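Right, extended warranties on washing machines. I have now had the third letter in a row from Viton telling me my cover is "about to lapse", so a few posts on what you get for the money.

The machine is a Predora, bought new, 5 years old in January. The letter wants 214 pounds to carry on for another 2 years. A decent new machine isn't a huge amount more than that.

The big print says "all parts and labour". Page four says seals, hoses, door catches and filters are "wearing items" and don't count. Guess which bits have gone on mine. The door catch and the seal.

It also says the drum bearings are covered "subject to inspection". I rang to ask who inspects and what they look for. I was told the engineer decides on the day. If he decides against you, there's a call-out fee.
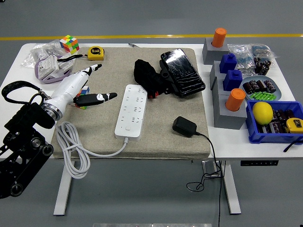
Dierckx replied to say I'm being unfair, their dryer's motor went on the same sort of plan and it was replaced within the week with no argument. Fair enough, I'm glad. But a motor is the one part every plan I've read names in full, and I'd still like to know what they'd paid in by then.

Then there's the "3000 approved engineers nationwide". I put in my postcode and got one, a depot in Drarkonitz, next free slot in some 5 weeks. No word on what you do with your washing meanwhile. I asked about laundry costs. Not covered.

The independent shop up the road quoted me for a new seal over the phone, parts and fitting, one price, and said they'd come on Thursday's round or the one after.

Sorry, shouldn't have put a day, they've already moved it. Still sooner than 5 weeks.

For now I've let the plan go and I'm putting the same money in a savings pot marked "washer". If the bearings fail next month you may all laugh at me. Has anyone had a bearing claim paid by Viton without a fight? Dates and paperwork please, I've had enough of the leaflet.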